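Mostia House Residents' Association
Minutes of the January meeting, held in the shared kitchen, 7:30 p.m.

Present: 38 residents at the start, fewer after the budget.

1. Last meeting's minutes
Approved with one correction. The word "riot" in item 6 was changed to "discussion."

2. Tableware
The cupboard inventory was read aloud in full, at the request of one resident and to the regret of the others. We own 43 dinner plates and a number of bowls nobody would defend in court. The proposal to replace everything with the Kondura set was priced at $400. The kitchen fund holds $347. A motion to buy most of a set was defeated when it was pointed out that we already have most of a set.
Decision: keep the white plates, the ones with the wide rim. Chipped ones go to the plant shelf.

3. Table coverings
The vinyl cloth from Obura has been sticky since the fall and no product has improved it. Samples of waffle-weave cloth were passed around in blue, oatmeal and a green that drew comment. Blue won by a show of hands. Objections that the weave holds crumbs were heard, and so was the reply that the crumbs can be shaken out on the lawn, by whoever made them.
Decision: blue, two lengths, washed before first use. Cold water only. The peach tablecloth has not been forgotten.

4. Carpet in the dining end
Westach quoted for cleaning the gray carpet. The quote was described as "ambitious." Two residents believe the speckles are the pattern. One believes they are soup. Deferred until the spring, when the light is better.

5. Plates and bowls at the table
Long discussion on whether shared snacks go on a plate or in a bowl. The plate party says people can see what they are taking. The bowl party says things stay where they are put. A compromise of one of each, side by side on the cloth, was carried by four votes, and both sides left feeling they had lost.
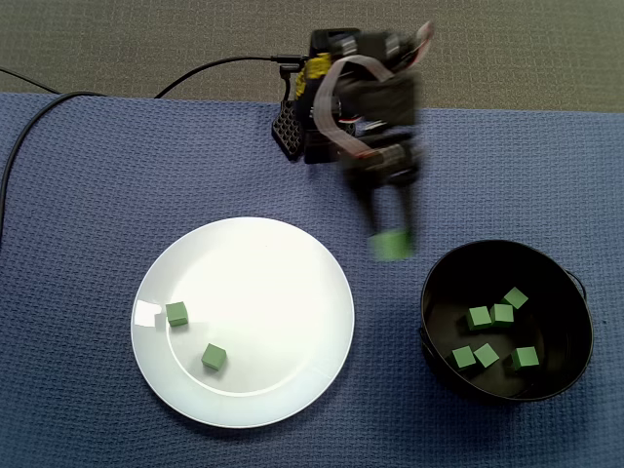
6. Any other business
The dish rack is for dishes. The single boot has been removed and may be claimed from the laundry room. Whoever has the good ladle is asked to bring it back before the next potluck, no questions asked, though there are several ready.

Meeting closed at 9:10 p.m. Tea was served in mugs, which are on next month's agenda.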